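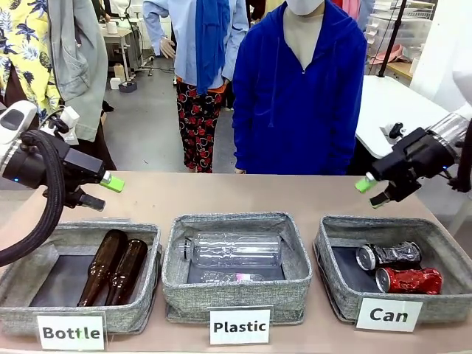 *Three-way sort: Bottle, Plastic, Can.*

## Andeck sorting table, July

This page covers the container sort at the Drarnside open house. The layout follows the Fotell sheet: one basket per material, one printed card per basket, cards facing the visitors. Sheet and card files are stored under item 192.

**Bottle.** Brown glass, two pieces, laid diagonally with the necks to the back. Glass goes in whole.

**Plastic.** Clear bottles only. Caps may stay on. A flattened bottle takes less room than a full-shape one, so flatten where possible.

**Can.** Aluminum, crushed. One silver and black, one red with silver ends.

**Baskets.** Gray woven fabric. Replacements are listed as Hsu 2303.

Card text: Sum-yee Tu. Table layout: Yakubu Mohammed. Send corrections to Helmi Rautiainen.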